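News from the Cloltach Otter and Waterbird Refuge
15 Jul 2026

It has been a full and rather noisy season down at the ponds, and we have been meaning to sit down and write to you for weeks now. Thank you for being so patient with us, and thank you for all the cards (the hand-drawn herons are up on the kitchen door, where everybody gets to enjoy them).

The big news first. Prurura, our oldest river otter, has moved into the lower pond with Anozie, the young male who came to us in January with a badly cut front paw. We were nervous about putting the two of them together, as Prurura has never been one for sharing, and for the first few days she sat up on the bank and grumbled at him whenever he came near the fish bucket. Then one morning the two of them were asleep in the same hollow log, and they have slept there ever since! His paw has healed nicely, though he still favors it a little on the stones.

Over on the marsh side, the counts are in. We had 166 nesting pairs this spring, mostly mallards and coots, and the new reed bed along the Skandville road was busier than we had dared to hope. Please do drive slowly there in the evenings — the ducklings cross wherever they please.

The refuge kitchen goes through up to 955 pounds of fish in a busy month, so the appeal for a second chest freezer is still open. We are also glad to have old towels, sheets and fleece blankets for bedding, so long as they are clean and have no loose threads or fringe. Dark colors are fine, bright ones too, the otters have never minded. 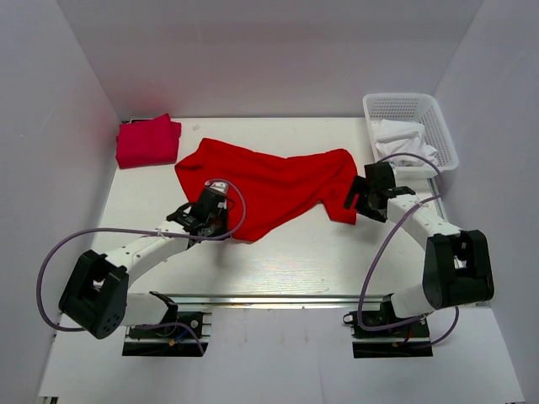 Red cloth spread out on a white tabletop.

Bedding can be left in the bin by the main gate any day before dusk. If you have a big load, give the office a call and we will come out with the cart.

The boardwalk will be closed for 2 weeks while the planks at the north end are replaced, but the viewing blind stays open, and feeding is still at 7 in the morning for anyone who likes an early start. Bring boots, the path is muddy past the willow.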